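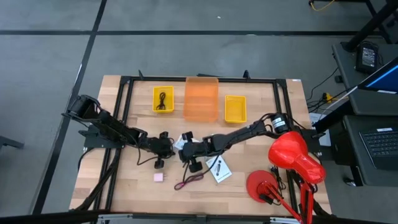

Cable coiling

Cable coiling is the practice of gathering a flexible cord, wire or hose into loops so that it can be stored, carried or shipped. It is used in stage and broadcast work, construction, shipping, telephone and power line work, and the home. The term covers both the finished shape, called a coil, hank or bundle, and the hand movements used to make it. Related skills include rope coiling, from which many of the methods are taken, and cable dressing, the neat routing of cable that stays in place.

Background

A cable is made of one or more conductors inside insulation, usually with an outer jacket. In most flexible cables the conductors are stranded, and in cables with several cores these are twisted around one another along the length. The twist, called the lay, lets the cable bend without putting all of the strain on one side. It also gives the cable a direction in which it prefers to turn.

When a person winds a cable around the hand in a simple circle, each loop adds one full turn of twist. If the far end is free, the twist can work its way out. If the end is held by a plug, a wall or the weight of the cable, the twist stays and shows up later as kinks and small tight loops. Over many uses the cores can move out of their lay and form a corkscrew under the jacket, a fault known as bird-caging or corkscrewing, depending on the trade.

Cables also hold the shape they have been stored in. This is called memory or set. It is stronger in stiff plastics such as hard PVC and weaker in rubber, silicone and some soft thermoplastics. Cold makes most jackets stiffer and increases the set, and a cable left in the sun while coiled tends to keep its curve when it is laid out.

History

Methods for coiling long flexible goods are older than electrical cable. Sailors, riggers and net makers coiled rope on decks and hung it on pegs, and the direction of the coil was matched to the direction in which the rope had been laid. Right-laid rope was coiled clockwise, and much of the early advice given to electrical workers repeated this rule.

Undersea telegraph cable brought the first large coiling problem of the electrical age. The cable was stored in round tanks in the hold of the ship, one flat layer on top of another, and was drawn out over the stern. Crews stood in the tank and walked the cable into place by hand. A bad loop could form a kink as it left the tank, and stopping the ship to clear it was slow and costly.

Portable cords became common in homes and theaters as electric lamps and tools spread. Early cords were often covered in woven cotton or silk, which frayed when bent sharply. Rubber, and later plastic, replaced fabric for most uses. Woven covers have since returned in synthetic fiber, mainly on headphone leads, irons, lamps and charging cables.

Methods

Simple loop

In the simple loop, sometimes called the over method, the cable is gathered into circles that all turn the same way. It is quick and easy to learn. The cable should be rolled slightly between the thumb and fingers as each loop is formed, so that the jacket does not twist. Short household cords are often coiled this way with little harm.

Over-under

The over-under method alternates ordinary loops with reversed loops. The first loop is laid into the hand as usual. For the second, the hand is turned so that the cable passes behind itself, and the loop carries a half-turn in the other direction. The twists cancel in pairs. A cable coiled over-under can be thrown out in a straight line while one end is held.

The method has one well-known weakness. If an end is passed through the middle of the coil, each pair of loops becomes a simple knot as the cable is pulled out. Crews therefore keep both ends clear and tie the coil before it is set down.

Figure eight

Long or heavy cables are often laid on the floor in a figure eight. Each half of the eight turns opposite to the other, so no twist builds up. The pile can be turned over by several people and paid out from the other side. Fiber optic crews use this method when a run has to be pulled in two directions from a point in the middle.

Flat folding

In flat folding the cable is laid back and forth in long bights of equal length and tied at the middle. The result is narrow and packs well. Many small cables are sold in this form.

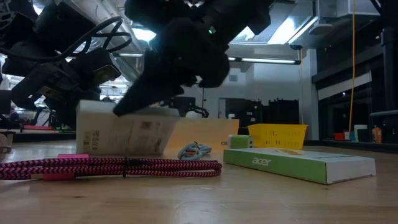
Pink-and-black braided cable folded into long, flat loops on a wood tabletop, with a white box behind it.

Flat folding adds very little twist, but it concentrates the bend at each end of the bundle. If the folds are pressed tight, the outer side of the bend is stretched and the inner side is crushed. The ends of the folds are for this reason left round and loose. The method suits thin cables and is seldom used for heavy power cord or coaxial cable.

Chain coiling

Chain coiling, or daisy chaining, pulls the cable through itself in a row of loops like a crochet stitch. It shortens a long extension cord and comes apart with a single pull. It puts many small bends in the cable and is mostly limited to outdoor power cords and climbing or rigging rope.

Elbow winding

Winding a cord between the hand and the elbow is common in homes and is discouraged in most trades. Each pass adds twist, and the loops are often pulled tight enough to leave a permanent set.

Bend radius

Every cable has a minimum bend radius, the smallest curve it can take without damage. Makers usually state it as a multiple of the outside diameter. The figure is larger for a cable that is bent while under tension than for one that lies at rest. Coaxial and fiber optic cables are the most sensitive. A tight bend in a coaxial cable changes the spacing between its center conductor and its shield, and a tight bend in an optical fiber lets light escape through the side of the core.

Most failures in light cords occur near the plug, where the flexible part meets a rigid one. Strain relief, a molded or sprung sleeve at this point, spreads the bend over a longer distance. Wrapping a cord tightly around its own power supply defeats the strain relief and is a common cause of broken conductors.

Ties and fasteners

A coil is normally held by a tie at one or more points. Hook-and-loop straps are the usual choice for working cable, as they can be opened many times and do not cut into the jacket. Cotton line, called tie line or trick line, is traditional in theaters. Twisted wire ties coated in paper or plastic are used in retail packing. Plastic zip ties are strong and cheap but can only be used once, and a tie drawn too tight can deform the cable.

A strap may be fixed to one end of the cable so that it is not lost. Some crews fix it at the female end and others at the male end, and the choice is generally kept the same across a whole stock. 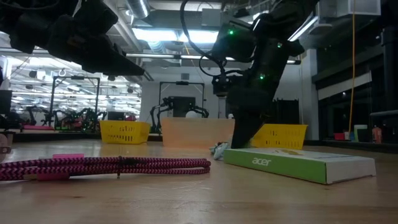
Tape is not recommended as a fastener. The adhesive softens in warm weather and moves onto the jacket, where it picks up grit. Rubber bands harden with age and can stick to soft plastics.

Heat in coiled cable

A coiled power cable cannot shed heat as well as one laid straight. The inner turns warm each other, and the temperature in the middle of a drum may rise far above that of the outer layer. Many extension reels carry two load ratings for this reason, a higher one for a fully unwound cable and a lower one for a wound cable. A reel marked for 3,200 watts unwound may be limited to less than half of that when wound. Thermal cutouts are fitted to many reels, but users are still told to unwind the whole length before connecting heaters or other large loads.

Coiling also affects alternating current through inductance. In an ordinary cord, where the outgoing and return conductors run side by side, the magnetic effects almost entirely cancel. The heating of a coiled extension cord comes from its resistance and from poor cooling.

Storage

Coils may be hung on pegs, laid in trunks or stacked on shelves. Wide, rounded pegs are preferred to nails, which press on one point. Heavy coils are stored flat, as hanging stretches the upper loops. Cables are commonly sorted by type and length and marked with colored tape or printed sleeves near the plug.

Reels and drums are used for long lengths. The core of the drum must be no smaller than the minimum bend circle of the cable. On a drum with a fixed inner end, the cable is wound evenly from side to side so that an upper turn does not sink between lower ones and jam.

Dust and moisture are wiped from the jacket before coiling, usually by drawing the cable through a cloth. Cables used near salt water are rinsed with fresh water and dried, with the connectors kept covered.

See also

Bend radius
Cable reel
Cable tie
Extension cord
Rope
Strain relief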